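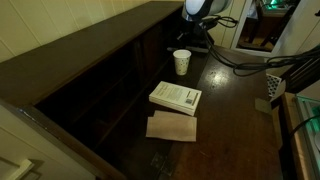 Starting a thread on the gripper comparison, as a few people asked which one we ended up keeping on the arm. Short version: we haven't decided. Longer version below.

The two candidates are the Zadia parallel gripper with the short fingers and the Ullar, which is the adaptive one with the curved pads. Same arm for both, same controller, same table of tasks. Damian Baumgartner wrote the controller side and I ran most of the trials.

All of this is desk work. Flat paper, envelopes, booklets, paper cups, small cards in and out of cubbies. If you need to pick up castings or bags of rice, none of these numbers will help you.

We set it up on an old writing desk on purpose. A lab bench is too kind to a gripper. A desk has hinges set into the surface, a glossy finish, and cubbies where the fingers have to go in without the hand hitting the top rail.

Total so far is 1286 grasp attempts across both grippers. Each task gets 50 attempts per gripper, and then we move the objects and run it again. Every attempt is logged, including the ones where the arm stopped itself.

Paper cups first, as everyone does cups. The Zadia crushes a paper cup if you leave it on the default force. Turn it down two steps and it holds fine. The Ullar holds a cup on the default and you don't have to think about it.

The catch with the Ullar is width. The pads spread as they close, so it needs more room on both sides. A cup out in the open is easy. Put the same cup near the side of a cubby and the planner starts rejecting approaches.

Flat things are the hard part. A booklet with a few pages has an edge you can get a finger against. An envelope lying flat on polished wood doesn't give you much. Both grippers mostly push it across the desk.

What worked best for envelopes was pushing on purpose. Slide it until it hangs over the front edge, then pinch from the side. Milagros Cantero suggested this in the first week and I didn't try it until the third. Sorry, Milagros.

With the slide-then-pinch routine the Zadia is clearly better. Short flat fingers, and they close square. The Ullar pads roll the edge of the paper and it comes away curled.

Booklets: the Zadia sometimes takes the cover and leaves the rest. The arm lifts, the booklet opens, and the controller thinks it has a good grasp since the force reading is normal. We log those as failures even though the gripper says success.

If you run your own comparison, please don't use the gripper's own success flag. Check the object. We wasted two days of data before Lawal Bassey asked why the log and his notebook didn't agree.

Now cameras, which I wasn't planning to cover but several of you asked. We tried one view from above and one from off to the side. For cups it made no difference I could measure.

For flat paper it made a big difference. The desk finish is shiny and daylight bounces straight off it. From some angles the glare lands on the wood right next to a pale piece of paper, and the segmentation treats both as one object.

Things that helped with glare, in the order I'd try them: move the camera, close a blind, lock the exposure. A polarizing filter helped as well but cost us enough light that the depth estimate got noisy inside the cubbies.

The cubbies are the other problem. Dark wood, deep, not much light gets in. A white card near the front edge is easy to see. A dark object further back is close to invisible, and I've given up on those until we add a lamp.

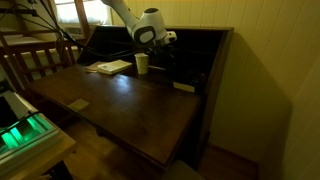
Reach is where the hand size starts to matter more than the fingers. Going down onto the writing surface is no trouble. Going toward the back, you have the top rail above and the desk surface below, and the housing has to fit somewhere in between.

Short fingers make this worse. The Zadia is good at pinching but the hand has to come in close to use it. The Ullar gives you a bit more length, so the wrist can stay further out. That's the main reason it is still in the running.

We do have longer fingers for the Zadia, ordered from Metwally. Joaquim Cardoso fitted a set on the 7th June run and they flexed more than I'd like. Cards came out of the cubby okay, but placement drifted when we set them down.

I want to repeat that with stiffer ones before saying anything firm. One afternoon on one set of fingers isn't a result.

Cables. I know this is boring. Ours come off the arm as one bundle, and we lost more attempts to cable drag than to bad grasps in the first round. The arm would reach, the bundle would tighten, and the force reading would jump as if we had touched something.

Fix was more slack and a different tie point. Then re-zero the force sensor with the arm in a reaching pose, where before we had done it at home position. False stops dropped right away — I should have done this first.

On swapping: the Zadia change takes me 7 minutes including the calibration check. The Ullar takes longer because of its extra connector, which is keyed but easy to get wrong when you're working by feel.

On the controller, Damian ran both grippers through the same Rallitora stack so we weren't comparing drivers by accident. The only setting that differs is the closing profile. The Ullar needs a slower last stretch or it knocks light objects over.

Ebere Igwe asked if teleoperated attempts are mixed in with these. No. Separate log. People are much better than our planner at the envelope, and mixing them would make both grippers look better than they are.

Where I am today: Zadia for paper, Ullar for cups and anything deep in the desk. If I had to bolt one on and leave it, I'd take the Zadia with the force turned down and accept the reach problem.

Next up is the lamp for the cubbies, then stiffer fingers, then another full round of booklets. Should have that done in July. I'll add the per-task table to this thread once Lawal has checked my counts.

If you've used either of these on thin paper and got it to lift without the slide to the edge, please reply with your finger material. I've tried bare metal and silicone so far and would like to hear about anything else.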